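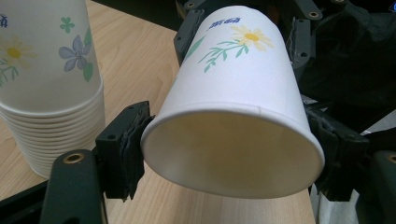
Printed cup held on its side in the hand-held gripper, with the stack on the table.

Cup station for an open day: how do I keep it from stalling?

Posted by Annelies Jansen, June 20, 2021
Farnedex Community > Demos and Events
1,667 views

I am setting up a table for the open day at Borkonden. Visitors get the hand-held gripper, take a paper cup off a nested stack, turn it upright and put it down on the other side of the table. The tool is the same kind we record with when we collect demonstrations, so people get to do the work themselves before they go next door and watch the arm do it.

I did a trial with colleagues and have three problems.

Cups stick together. Someone closes on the top cup, pulls, and two come up. Or the whole stack comes with it and falls over.

People squeeze too hard. The fingers have pads on them but a paper cup still goes oval at the mouth if you grip near the rim with any force. After a few tries it doesn't go back in the stack properly.

It takes too long. My slot for each group is 8 minutes and a group can be as large as 20 people. In the trial, almost 5 minutes went by before everybody had even been told what to do.

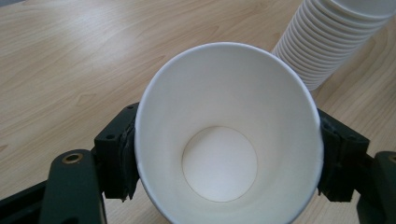

Plain cup between the padded fingers, mouth up.

We have floral printed cups and plain white ones. I don't know if it matters which kind I use. The table is wood with a bit of shine to it, and I would like to avoid putting a cloth over it if I can.

Also, the pads are getting ragged at the edges. Should I replace them before the day or leave them alone? They still hold.

Jacinto Quezada

I ran something close to this for two years at Reltus, with school groups mostly.

Sticking: don't give people the stack the way it comes out of the sleeve. Pull all the cups apart by hand in the morning and drop them back together with no pressure. Do it again at lunch. Keep the stack short, too. A tall one tips as soon as somebody pulls at an angle, and beginners always pull at an angle. Put your spare cups in a box under the table and top up between groups.

Squeezing: have them grip lower on the body, toward the base. The cup is stiffer there. If they need to take it by the rim to get it off the stack, fine, but then tell them to close until the cup stops sliding and no further. I used to hand each person a cup first and let them pinch it with their fingers — they understood right away how little it takes.

Treat the cups as used up. Once a cup has gone oval, throw it in the recycling. A bent one jams inside the next one and then you have your first problem again.

Printed or plain: for people it makes no difference. If you are recording the session and want to use the data, write down which kind was out for which group. I didn't and regretted it.

Pads: replace them, but do it a few days ahead and try them. New pads on ours gripped harder than the old ones and the cups came out differently. I would not change them the evening before.

Shona Merrick

For the time problem, two people at the table, one talking and one handing over the tool. The talking person starts explaining while the previous group is still leaving. Also you can't get 20 people through in 8 minutes with one gripper, so don't promise everyone a turn. Ask who wants to try and the rest can watch. Some people prefer to watch.

I'd skip the cloth. Cups drag on it and it bunches up when somebody leans on the table.

Dirk Wuyts

just use plastic cups, they come apart easier

Annelies Jansen, in reply

Thanks. Plastic is out, the arm next door is set up for paper and I want both rooms to match.

I separated the stack by hand yesterday as Jacinto said and tried it with Kristof, who had not used the gripper before. Single cups nearly every time. He still squeezed the first one flat. I am going to put a strip of tape on the table to show where the upright cups go, because he kept asking.

New pads are ordered. If they aren't here by the end of the week I'll stay with the old ones and trim the loose bits.

Jacinto Quezada, in reply

Trim with small scissors, don't pull. Pulling can lift the whole pad off the finger. And check that the tape peels off the table cleanly before you leave it there all day, we lost some varnish that way.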